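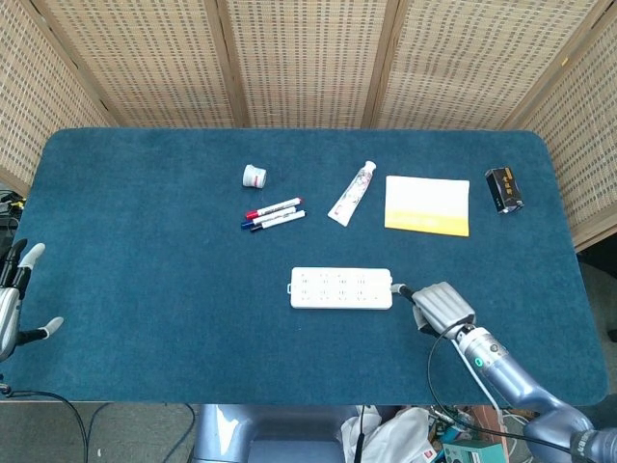

Dultura Community Rooms
Monthly walk-round, ground floor and basement
29 Nov 2019
Checked by: Leanne Whiteley
Copy to: Joyce Shemweta, Trevor Bickerstaff

EXITS AND STAIRS
Front door, push bar — OK
Rear door — OK but sticks. Needs a shoulder. Same as June, please can this get done.
Basement stairs, handrail — loose at the bottom bracket. Two screws gone.
Stair nosings — OK
Exit sign over rear door — lit
Exit sign, basement — NOT lit. Bulb or battery, didn't have the ladder.

FIRE
Extinguishers, ground floor — tags in date, pins in
Extinguisher, kitchen — blocked by the recycling bin again. Moved it. Will be back by Monday I expect.
Smoke alarms — tested, all sounded
Alarm panel — no faults showing
Fire blanket — OK
Boiler room door — was propped open with a paint can. Closed it. This is a fire door, it has a sign on it saying so.

ELECTRICAL
Outlets, main room — OK
Outlet by coat rack — cover plate cracked. Taped over, do not use. Trevor to get a price from Polák.
Extension cords — one coiled under the rug in the office. Taken away.
Coffee urn cord — fine
Basement lights — 4 tubes out, gets pretty dim by the shelves

KITCHEN
Fridge temp — OK, log filled in up to Tuesday then nothing
Hot water — OK
First aid kit — short on large bandages and gloves. Burn gel expired. Natalia has the order form.
Floor — wet patch by the dishwasher. Wiped up, came back in 20 minutes. Hose?? Call Skultent before the weekend lunch if at all possible.

FLOORS, FURNITURE
Carpet edge at office door — lifting, trip hazzard
Folding tables — one with a bad leg lock, tagged and put in the basement
Stacking chairs — OK, but stacks too high. Six is the limit.
Windows — all open and close, upstairs not checked

OUTSIDE
Front steps — leaves, slippery. Swept.
Ramp — OK
Salt bin — nearly empty, need to order befor the cold sets in
Lot light — out on the street side
Water meter — 2,822

TO DO FIRST
Dishwasher leak
Basement exit sign
Handrail
Outlet cover

Rest can wait for the next round. Maureen Dawber has the ladder key, ask her before going down. Upstairs still to do, will add on a separate sheet.

LW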